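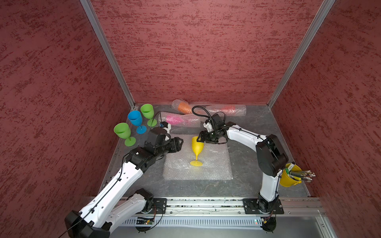

Two-arm cell running Tondo, with plastic wine glasses and bubble wrap.

Tondo Motion and Task Software
Product no. 3729

Tondo is a planning and control package for work cells with two robot arms. It is intended for packing and wrapping tasks in which one arm holds an item and the other handles sheet material. The software is developed and supported by Petetti at its Claltdale office.

Planning
Both arms are planned together on a shared timeline. Cell walls, rails and fixed equipment are entered once in the cell model and are treated as obstacles in every later plan. Operators may set a separate speed limit for each arm and for each stage of a task.

Perception
Tondo accepts input from wrist cameras and from fixed cameras. The Galli perception module, supplied with the full license, estimates the position of stemmed and thin-walled items, whether they stand upright or lie on their side. Soft sheet material is tracked by its outline. Clear film without a pattern is not supported in version 2.

Task Editor
Tasks are built from 17 standard actions, including grasp, hold, fold, roll and release. Grip force and finger opening are stored with each item type. A finished task can be replayed in simulation before it is sent to the cell.

Logging
Joint positions, gripper state and camera streams are recorded against a common clock. Records are kept for seven days unless the site administrator selects another period.

Licensing
One license covers one cell with up to two arms. Training for new sites is arranged by Rochelle Iwasaki, Customer Programs. Technical questions should be addressed to Aldo De Luca, Software Support.

Page last revised 26 January 2020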